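Husarham workshop, bench and tabletop check, Cliltville unit
6 Mar 2021

I did this one before lunch so the comments are fresher than usual (and longer, sorry!).

1. Floor clear to the exit: OK. Someone finally moved the Caputo boxes.
2. Extinguisher tag in date: OK, good until June.
3. Power strip off the floor: FIXED. I zip-tied it up under the shelf.
4. Bench feet level: OK after a quarter turn on the back left one.
5. Load label readable: NO. It says either 258 or 259 lb and I had to squint. The Drevach sheet says 258, so I'll print a new one.

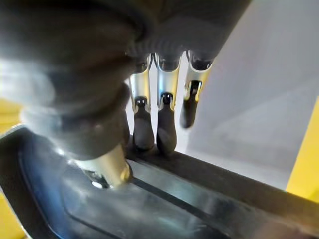 6. Edges and rails: OK, with a comment. I'm fussy about edges, they're what gets your sleeve or your knuckles. I ran a cotton rag along every one and had no snags, then went over the corners again with my thumb. The black raised rail is the one I care about most, what with fingertips resting right on it, and a long straight edge like that has to stay free of burrs. If you ever feel a rough spot, 400 grit and a light touch, please don't go at it with a file!

7. Surface wiped down: OK. Glossy black shows everything, so use the soft cloths.
8. Task light: OK, though it takes roughly 30 seconds to warm up.
9. First aid box: LOW on small bandages. On my list.

Next check in June unless something breaks first.

Recent checklists
Ladder and step stool check
Storage rack walkaround
Extension cord check

© Husarham, Cliltville | Contact | Back to top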